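About Onar

Onar is a photography gallery and darkroom in Gorkville. We have two rooms, a wet bench at the back and a front window that gets too much afternoon light. Deming Fu opened the place after a long stretch of printing other people's exhibitions and wondering why so many of them had been put up at all.

We should say early on that we don't believe most of what galleries write about themselves. We have read the statements. Everything is "immersive", every photographer is "interrogating" something, and every wall of blurry trees is a meditation. Maybe so. We'd like to see the prints first.

How we choose work

We hang 8 shows a year. Photographers send us prints, on paper, and we look at them on a table under a plain lamp. We don't read the artist statement until afterwards, and quite often we don't read it then either. Natália Kadlec does the first look and Eduardo Baluyot does the second. If they disagree, Deming gets a say, and the argument can run for weeks.

We are suspicious of very large prints. Plenty of ordinary pictures have been rescued by being made the size of a garage door, and we've fallen for it ourselves. Anyone sending us big work is asked to send the same picture small as well. Some of it holds up. The harbour series by Siamak Esfahani did, and we ended up showing the small ones.

We are also wary of limited editions. An edition of 500 isn't limited in any sense our customers would recognize, and a certificate with a gold sticker doesn't make the paper any better. When we sell an editioned print, the number is written on the back in pencil along with the paper and the date it was made.

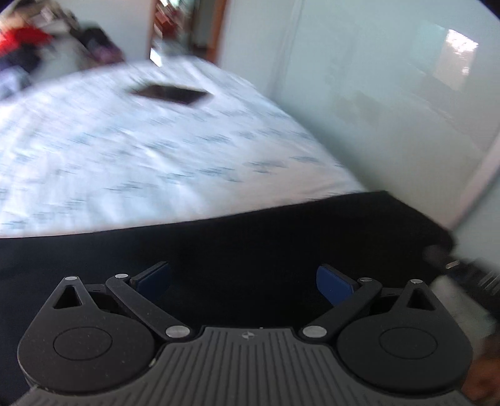 Does Onar charge photographers to exhibit?

Photographers pay nothing to hang a show here. We take a commission on prints that sell, it's set out in the agreement before anything goes on the wall, and framing is billed at what the framer charges us.

The darkroom

The darkroom came later, and we had our doubts about that too. Film has been declared dead and then reborn so often that we've stopped listening to either side. People wanted somewhere to print, the back room had plumbing, and Princess Agbayani knew how to put in proper ventilation. She now runs the bench and teaches the beginners' course, which starts each November.

You won't find your authentic self in our darkroom. You may learn to make a decent contact sheet. The first few evenings are mostly test strips, and a fair number of people decide by then that they'd sooner have a lab do it. We think that's a reasonable thing to find out.

Prizes and such

We entered the Suver Prize once, on behalf of a photographer who asked us to, and came away unsure what was being judged. We don't run a competition of our own. The Dumlao Room, our smaller space, is kept for first shows by people from the area, and there's no theme.

Visiting

Admission is free. The window prints change whenever the sun has got to them. If you'd like to send work, bring it in or mail it flat, with return postage, and write your name on the back of every print. Please don't send a link.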